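We use cookies to remember your settings and to count visits. By continuing to read the archive you accept this. Accept | Settings

Filed under: Household > Food storage > Condiments

Subject: Re: [hamutgate-kitchen] Ketchup, cupboard or fridge?

Dear list,

I have read the question of Thursday with interest and I would like to answer it with some care. I quote the important part:

> We are a shared house and we cannot agree. Two of us keep the
> ketchup in the cupboard, next to the vinegar. The others say it
> must go in the fridge once it is open. The bottle moves every day.
> Also, is it good to stand it on its head?

In my family we always had it in the cupboard, and when I moved to Hamutgate I was surprised to see that my neighbours did the opposite. Ketchup has much vinegar and sugar in it, so it does not spoil quickly. But the colour becomes darker with time and the taste gets a little flat. In the fridge this goes slower.
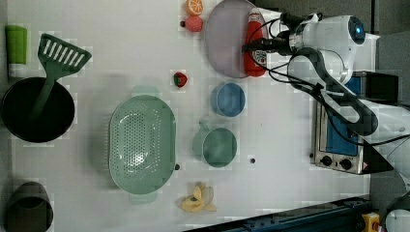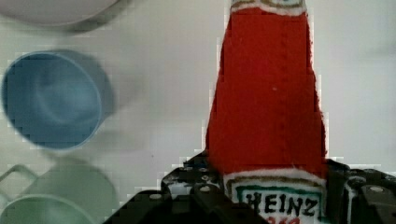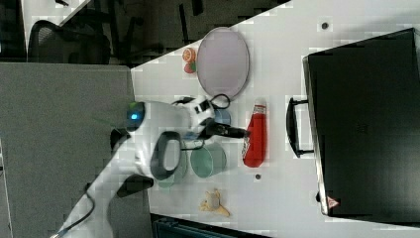

Red ketchup bottles, lying down in the first and the third, standing in the second.

Hamutgate, September

My advice depends on how fast you eat it. I buy the 500 ml size, and with 3 people at the table it is finished in 28 days or less. For this I would not make a quarrel, the cupboard is fine if it is not beside the cooker. If you use it only for chips once in a while, please put it in the fridge and write the opening date on the cap. And if the label gives an instruction, follow the label and not me.

About the standing on the head: I do it only when the bottle is nearly empty, and only with a flat cap. With a narrow one I lay it down in the door shelf of the fridge. Wipe the neck before you close it. The dry crust there is the thing I dislike most, and a cloth with warm water takes it off.

For the shared house I can suggest two small bottles, one for each party. The Dadeo shop near the station sells them for 88 pence.

Does somebody know if the same is true for brown sauce? Mine is open for a long time already.

With kind regards,
a member from Hamutgate

Comments (3)

geagea: Brown sauce is the same, I keep it in the cupboard all year. Mustard I would put in the fridge, it loses its heat.

clevitz_lane: We had the two bottles solution. After one week everybody used the cold one.

Reader: Is the flat cap washable? Mine is always blocked.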